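Zustmont busca personal de recepción nocturna para el albergue de Bikivberg

Zustmont gestiona alojamientos de montaña y abre proceso de selección para cubrir 2 plazas de recepción en turno de noche en el albergue de Bikivberg. La incorporación es inmediata y el contrato se extiende hasta finales de abril, con posibilidad de prórroga si el albergue mantiene la apertura en primavera.

El albergue dispone de 94 camas y recibe sobre todo grupos de senderistas y familias. El turno va de 23:00 a 7:00, cinco noches por semana, con dos noches libres consecutivas.

Funciones:
Atención a llegadas tardías y salidas de madrugada
Cierre de caja y parte de incidencias
Ronda por las zonas comunes a la 1:00 y a las 4:00
Preparación del desayuno frío a partir de las 5:30

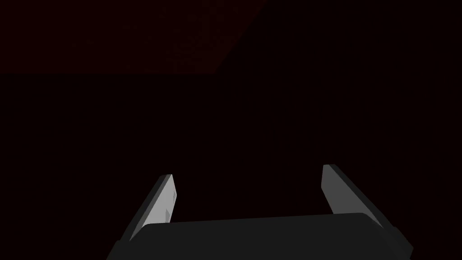 Una recepcionista de la temporada pasada comenta que lo más duro son las dos primeras semanas, hasta que el cuerpo se acostumbra al horario, y que entre semana queda bastante tiempo para leer o estudiar. También recomienda preguntar por el alojamiento antes de firmar, porque el último autobús al pueblo sale a las 21:10 y quien no tenga coche depende de él.

El puesto incluye habitación individual en el edificio anexo, sin coste, y una comida al día. El salario es de 1513 euros brutos al mes en doce pagas – el plus de nocturnidad se abona aparte.

Requisitos: español e inglés a nivel de conversación, manejo básico de un programa de reservas y permiso de trabajo en vigor. Se valora el francés y haber trabajado antes de noche. No se pide titulación. La formación corre a cargo de la empresa y dura tres noches, todas remuneradas.

Las personas interesadas pueden entregar el currículum en la recepción del albergue o enviarlo por correo postal a la oficina de Zustmont en Toltgate, indicando la referencia 2360 en el sobre. Las entrevistas se harán por teléfono – conviene anotar en qué franja horaria se puede llamar. Solo se contactará con las candidaturas preseleccionadas.

Anuncio publicado el 13 de octubre de 2025.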